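Fixing fruit that slips or drops during handheld gripper recording

Written by Vira Kravets for the Zeldale pick-and-place notes. Last changed 2025-01-31.

Use this page when a round object slides out of the fingers between the pick and the tray, or when an episode plays back fine on video but the policy trained on it lets go early. We had both problems on the fruit task, and they had different causes.

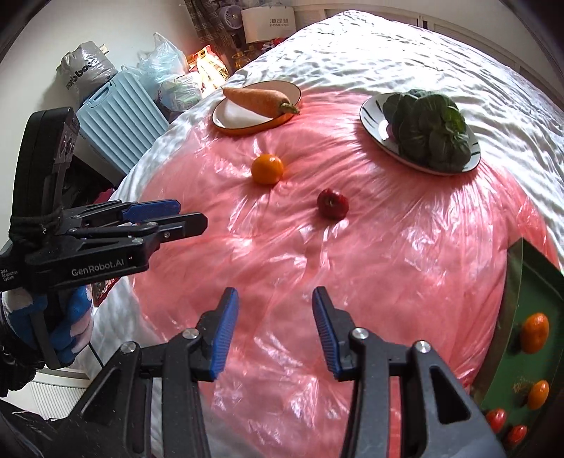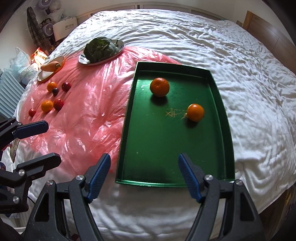 The fruit task on a soft surface, with the green tray as the target. Both pictures show the ribbed blue finger pads.

What went wrong

We recorded 400 episodes before anyone checked the finger width log. In 40 of them the log showed the fingers closed tighter than the fruit could possibly allow. The width zero had drifted during the session. Other episodes had real drops, mostly mandarins and other small round fruit, and the operators had kept recording through them.

Before you start

Stop recording and save the open episode. Do not recalibrate in the middle of an episode. You need a dry lint-free cloth, the width gauge block from the Galska kit and the screwdriver that fits the pivot screws.

Step 1. Check the pads

Open the fingers fully and look at both pads from the side. A pad that has lifted at one end will roll a round object out as you squeeze. Press it back and see if it stays down. If it doesn't, replace both pads on that gripper. Wipe the ribs along their length. Juice from a split tomato leaves a film that is hard to see.

Step 2. Check the pivots

Hold the body still and try to move one finger sideways. A little give is normal. If you feel a click, tighten the pivot screws a quarter turn at a time and cycle the fingers after each one. Stop as soon as the click is gone. Too tight and the finger lags on opening, and the fruit gets dragged when you release it.

Step 3. Reset the width zero

Close the fingers with nothing between them, hold for 2 seconds and press zero in the Semeniuk recorder. Then close on the gauge block and read the width. If the reading is off, zero again. If it is still off after the second try, take that gripper out of use and tag it. Do this for left and right separately. Ours had drifted on the left only.

Step 4. Check the surface

On bedding or crumpled plastic, fruit rolls toward any dip as the fingers come in. Press down a shallow seat for each piece before the episode starts. Come in from above with the fingers wide apart, and close slowly until the fruit stops turning. Keep loose plastic out from between the pads. A fold caught with the fruit changes the width reading and can pull a plate over.

Step 5. Run a test

Do ten picks to the tray, alternating hands, with the smallest fruit you have. Lower each piece until it touches before you open. One drop means going back to step 1.

Sorting the old episodes

Maximiliano Urquijo wrote a filter that flags any episode where the closed width falls below the smallest object in the task. It is in the Lamier folder under width_check. Flagged episodes go to the reject list. Real drops are kept, but label them as failures and mark the time the object leaves the fingers. Don't trim them to look like successes.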